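Trastum Service Desk
Ticket 700-29: Small-object wrapping task, repeated failure at the fold step
Product: Fesholm household manipulation package
Opened by: Rafferty Kapoor, Applications Support
Assigned to: Teodor Witkowska, Manipulation Engineering
Opened: 08/07/2018
Priority: 3
Status: Closed, limitation recorded

Summary of request

The customer, Van Dusen, operates a residential support service and has asked whether the Fesholm package can take over the wrapping of small cartons in tissue before they are packed or discarded. The work is at present done by hand, in ordinary furnished rooms. Reference views of the manual work are attached.
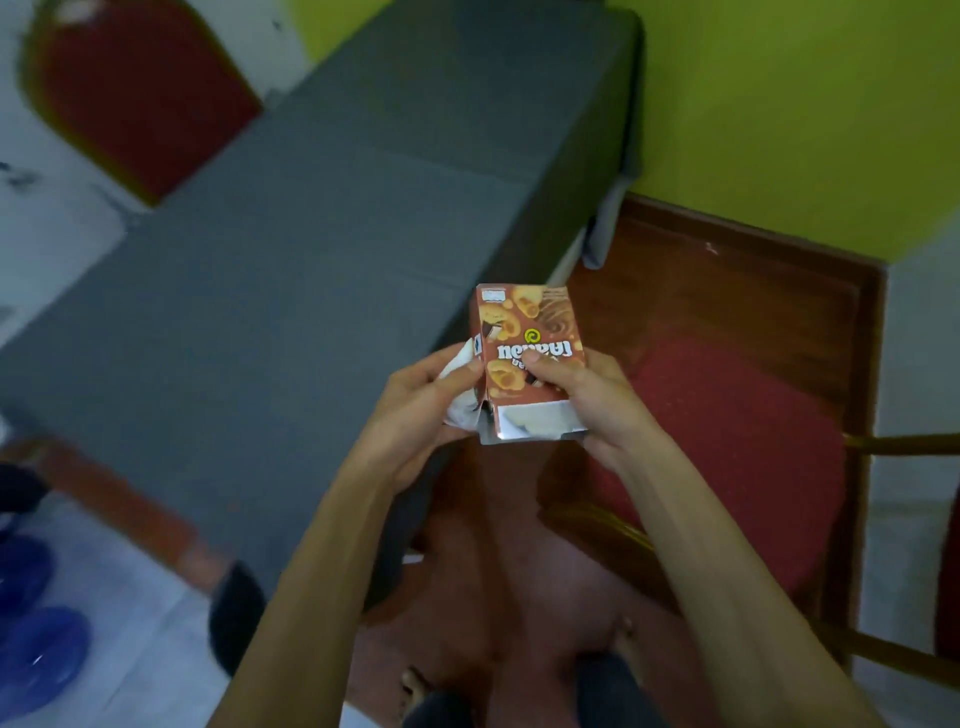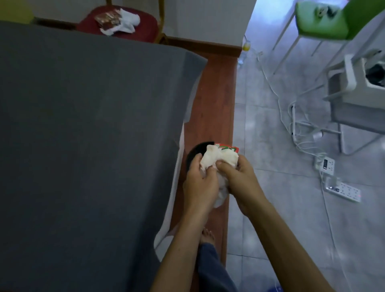

Manual handling of small cartons with white wrapping material. First view: snack carton, opened at one end. Second view: red-and-white carton in tissue, over the bed rail.

Reported behavior

The customer reports that the arm picks up the carton reliably from a flat surface and presents it to the second arm without difficulty. The failure occurs when the tissue is brought around the carton. The sheet is either released too early or drawn away together with the gripper when the fingers open. In both cases the system reports the task as complete.

Entry 1, R. Kapoor

Customer log files received and reviewed. The software version is current and calibration is within limits on both arms. The customer was asked to repeat the task with a plain carton and a single sheet of tissue. The fault was reproduced at the customer site under those conditions. Ticket passed to Manipulation Engineering.

Entry 2, T. Witkowska

The task was set up on the bench with the same gripper fingers and a comparable tissue. A series of 100 attempts was run. The carton was picked up in all of them. The fold was held to the end of the cycle in 29.

The principal difficulty is the number of things each hand is required to do at once. In the second reference view, both hands have fingers on the tissue and the right thumb presses into the middle of it, while the carton sticks out at the top of the bundle. In the first, the left hand holds the carton and pinches the white sheet at the same time. The present gripper has two fingers and one closing motion. It can hold the carton or the sheet, and the planner treats these as separate grasps.

Entry 3, T. Witkowska

Closing force was reduced in steps. At lower settings the tissue was no longer torn, but the carton turned in the grip. At higher settings the carton wall was dented. No single setting was found that suited both materials. An opened carton performed worse than a sealed one, as the open end gave way under load.

The false completion report was traced to the end-of-task check, which confirms that the carton is present and does not examine the wrapping. A corrected check has been prepared and will be issued with the February maintenance release. It will cause the system to report failure where the tissue is not in contact with the carton on both sides.

Entry 4, R. Kapoor

The customer asked whether the Zovotmont soft finger set would resolve the matter. Engineering advises that the soft fingers improve the hold on the carton but have not been tested with tissue, and they cannot be recommended for this purpose at present.

The customer also asked whether the mobile base could be used at the bedside. The site survey form must be completed for each room before this can be considered. Attention is drawn to the second reference view, where electrical cables and power strips lie on the tiled floor on the right side. The base is not approved to cross loose cables. A cleared path must be provided and kept clear during operation.

Resolution

The wrapping of small cartons in tissue is recorded as outside the supported task list for the Fesholm package. Picking, presenting and placing of sealed cartons remain supported. The customer has been advised to continue wrapping by hand and to use the system for delivery of cartons to the work position only.

The end-of-task check is tracked under a separate change request. The customer has accepted closure on this basis and has asked to be notified if tissue handling is added to the supported list.

Ticket closed by R. Kapoor. Replies to this ticket will reopen it.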